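Starting Over at Midlife: The Returning Learners Program Opens Its Spring Intake

Thursday, January 5, 2023

The Drastlow Adult Learning Center is now accepting applications for the spring intake of its Returning Learners Program. Classes begin in April. The program is open to adults who left school or a training course before finishing and who wish to take it up again, whatever the length of the interruption.

Members who have followed this newsletter will know that the program began with a single evening group in the Maurya Street building. In the year just ended, 341 adults attended at least one full course. Many had been away from any kind of classroom for two decades or longer, and a good number had enrolled elsewhere before and withdrawn.

The Center's advisers have given considerable thought to why capable adults postpone a return to study. In first interviews, applicants speak most often of their age. They speak next of money, and then of a previous attempt that did not go well. These are real concerns and the advisers treat them as such. A person who supports a household on one income cannot be told simply to try harder, and the program has been arranged with that in mind.

Rajkumari Grewal, who leads the advising staff, asks each applicant to bring a short written account of the last course or job they gave up. The account is not graded and is returned at the end of the interview. "I want to know what was happening in the person's week when they stopped," she said. "Very often there was a night shift, or a sick parent, or a bus that no longer ran. We can plan around a bus."

The interview leads to a study plan covering the first 12 weeks. Each plan sets out the hours available, the subjects to be covered, and the name of one person outside the Center who has agreed to be told how the work is going. Plans are reviewed in the fifth week -- earlier if the learner requests it -- and may be reduced without penalty. Learners who reduce their plan keep their place and their adviser.

Kuldeep Nishad completed the program last year. He had left a bookkeeping certificate unfinished as a young man and had since run two small businesses, both of which closed. He enrolled after his daughter started high school and they found themselves doing algebra at the same table. He failed his first module examination, sat it again, and passed the remaining modules in order. He now keeps the accounts for a tile supplier and has agreed to speak at the April orientation.

In his remarks to the autumn group, Mr. Nishad described the weeks after the failed examination as the most useful of the course. He had gone over his paper with an instructor and discovered that most of the lost marks came from a single chapter. "I had been telling myself I was bad at the whole subject," he said. "I was bad at depreciation." 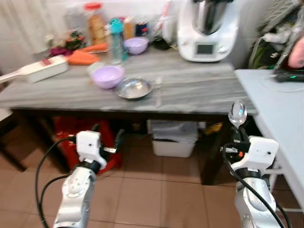
The Center will continue its small grants for learners in financial difficulty. A grant of up to $200 may be used for books, examination fees, travel or child care. Applicants should attach a brief statement of need to the enrollment form. Receipts are required for examination fees only. Decisions are normally sent within 5 working days, and an unsuccessful applicant may apply again in the following term.

Two changes to the timetable should be noted. The Saturday morning mathematics group moves to the Brekent Annex, where there is more room and step-free access from the parking lot. The writing workshop remains at Maurya Street but will start half an hour later, at the request of learners who come directly from work. Course materials for both groups will be posted on Tekeo, the Center's online study page, and printed copies may be collected from the front desk.

Former learners who withdrew from an earlier term are encouraged to apply. Their completed modules remain on record and will be credited in full. They do not need to repeat the first interview unless their circumstances have changed -- a telephone call to the advising office is sufficient to reopen a file.

Enrollment forms are available at the front desk of either building and on Tekeo. Completed forms may be handed in or mailed to the advising office at Maurya Street.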